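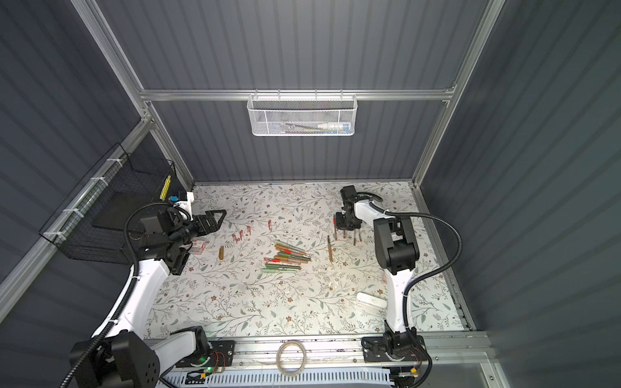
Pens: hanging basket or just a cup??

dorottya_m
ok so I'm finally trying to get the pens off the table. White mesh basket on the back rail, hangs from four hooks. Black wire one on the left, held on with white ties. Would love to have the tabletop back (the cloth with the little flowers is my favorite, am tired of covering it up). BUT everything in the mesh one slides into a jumble at the bottom. Dividers? Smaller basket? Give up and use a cup? Budget is 20 bucks tops.

Judit Deák
Cup. Always cup. Caps up so you can see the color. Basket is for stuff you don't need today.

kordestani_f
disagree w/ Judit. I had cups for years and knocked one over about once a week, ink on everything. Hanging is good, it's the mixing that's the problem. You have a bottle in there with the skinny stuff, take the bottle out first. Bottles roll, pens go under them

dorottya_m
fair. bottle could go in the black one I guess, theres a flat panel in there already tho

Dorian Aubert
Before you buy anything, dump the pens out and test them. I did mine in April, had almost 100, and a good half were dead. Scribble on scrap, dead ones in the trash, rest goes back by type. Takes 20 minutes. No basket fixes too many pens.

dorottya_m
ugh ok. doing the pens now. the reds are mostly in one pile, couple of sage green in there too. brown one off to the side, it still has the barcode sticker on it lol. I have a type apparently (clear barrel, red grip)

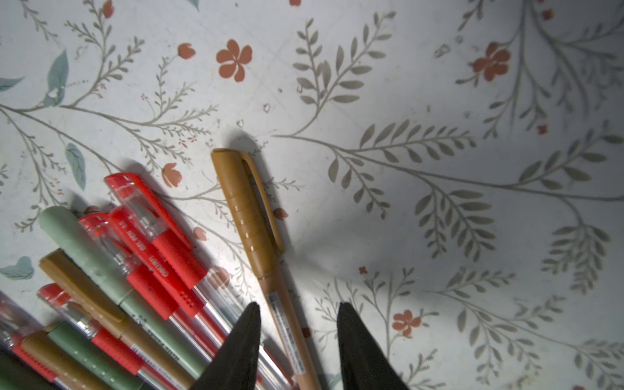
Re: Pens: hanging basket or just a cup??

Youssra Ouali
Oh the deli ones! Which tip is that? And peel that sticker off the brown one before it goes gummy, dab of cooking oil gets the rest.

I'd keep the reds together and rubber band them, then back in the basket. Free.

Judit Deák
Rubber bands?? Then you have to undo it every time you want one. Cup.

kordestani_f
Flosta has mesh dividers, the Stovell ones, 9 dollars for the pair. They clip over the rim. Mine bent a bit but they hold. Measure first, the rounded corners on your basket might be a pain

Dorian Aubert
Stovell clips are junk, mine popped off twice. Cut up a cereal box, fold it, done. Also does the green pair write? Matte caps like that always look better than they write imo

dorottya_m
havent tested the greens yet, will tonight. Sticker is coming off. Going to try the cereal box and if it looks terrible I'll get the dividers. Judit I'm sorry, no cup

Judit Deák
You'll be back

Youssra Ouali
post the basket when its done pls, I want to copy the hooks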